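Zanine Kitchen, Hurkport - Prep Table Inspection
Station 223, Saturday, before opening

1. Butcher-block top: OK. Strip joints tight, no lifting. Oil again in September.
2. Table stable under load: OK.
3. Floor at station: pass. Swept, no trip hazard.
4. Woven basket: monitor. Open weave is hard to clean - brush for 30 seconds, check for broken strands.
5. Mat under basket: in place.

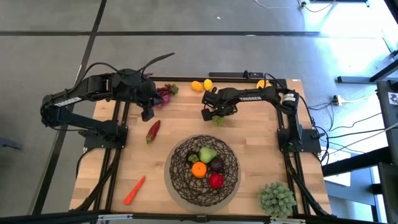 6. Produce: remove bruised or split items before refilling. Do not stack fruit above the rim.
7. Sanitizer strength: 200 ppm. Pass.

Open items: 2 (basket, oiling).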